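How to run a robot kitchen demo on an open day

Grorovex opens its workshop to visitors every January, and for the last few years I have been the one standing next to the dishwasher. We load it with a robot arm, one mug at a time, in front of people who have driven a long way to watch somebody else do the washing up. What follows is how we set it up, written for anyone who has been told they are doing the same and has about as much choice in the matter as I did.

You will need an arm that already works, a kitchen counter, a dishwasher that is not plumbed in, and some crockery you are not fond of. Allow a full day before the doors open. We tried doing it in a morning once and spent the first visit of the afternoon demonstrating a login screen.

1. Choose the crockery

Go for mugs and cups in plain, different colours. Visitors want to be able to say "it's going for the red one", and you want to be able to say "yes" without squinting. Stick to shapes your arm has practised on. The Kivine software we use for picking is happy with anything that has straight sides and sulks at anything tapered, so test each piece the day before and put the failures back in the staff cupboard.

Buy spares. We get through 8 mugs in a bad year, though visitors account for more of those than the robot does.

2. Dress the counter

A bare worktop looks like a laboratory, and people stop believing it is a kitchen. Put out jars, a kettle, a bottle or two, whatever lives on your own counter at home. Keep them to the back, where the arm has no business going. Leave the front strip for the things it is meant to pick up.

Don't stand every mug the same way. Turn a few over and lay one on its side. Somebody in each group will ask whether it only works because you lined everything up, and it is pleasant to be able to point.

3. Fix the dishwasher

Wedge it, screw it, strap it, but make sure it cannot shift. The rack should be pulled out to the same spot each time, so put a strip of tape on the runner and check it between groups. A rack that has crept in by the width of a finger is enough to turn a tidy placement into a loud one.

Put a plate and a mug in the rack before you start. It tells people what the job is, and it spares you the long first minute when the arm is thinking and there is nothing else to look at.

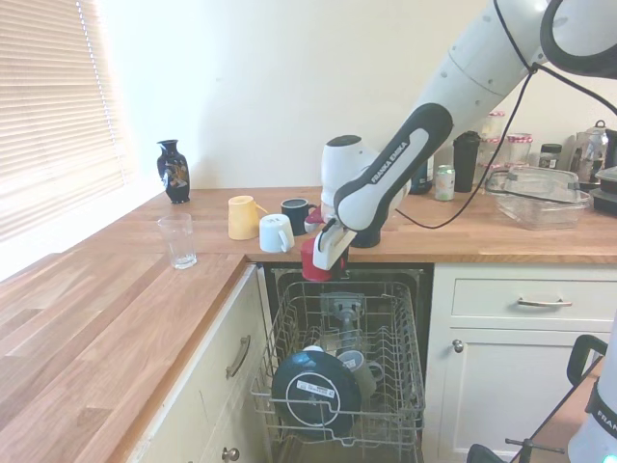
4. Slow it down, then slow it down again

The speed that seems painfully dull to you is the speed at which a child of six takes a step back. We run at 7 per cent of full speed for the first pick of each group and let it go faster once everyone has stopped flinching. Nobody has complained yet, though a gentleman in a waxed jacket did tell me his wife was quicker. His wife said she was quicker at most things.

5. Mark where people stand

Tape a line on the floor well beyond the arm's reach and put a low barrier on it. The tape alone will be ignored. Keep one person on the stop button for the whole session and give them no other duties – no handing out leaflets, no answering questions about jobs. If they need a cup of tea, the demo stops until they are back.

Walk the power and network leads before each group comes in. Any cable on the counter should have enough slack for the arm's longest move and not so much that it wanders into the rack.

6. Write down what you will say when it misses

It will miss. Last year we had 400 visitors through, and the people who stayed longest were the ones who saw a mug go over. My line is "it'll have another go in a moment", said in a calm voice and then followed by silence. Don't start explaining lighting. Don't reach in and help, however badly you want to; hit stop first, wait for the brakes, move the mug, then restart.

If it misses the same piece twice, take that piece off the counter and carry on. The Imamine gripper fingers we used in our first year wore smooth by lunchtime and dropped every glazed thing we owned, so we now swap the pads at noon whether they look worn or not.

7. Keep the groups small

Ten minutes a group is plenty. Let the arm do a few picks, take questions while it carries on, then move everybody along to the Nguyen-Tran conveyor in the next bay, which is noisier and has a button they are allowed to press. It is by some distance the most popular exhibit in the building.

You will be asked whether it can do saucepans (ours can't), whether it rinses first (no), how much it costs (send them to the front desk) and whether it could come home with them. Have an answer ready for that last one, as you'll be giving it until closing time.

8. Packing up

Park the arm before you clear the counter, switch off at the wall, and count the mugs back into the box. Then wash them by hand in the staff kitchen. Our dishwasher there has been broken since October.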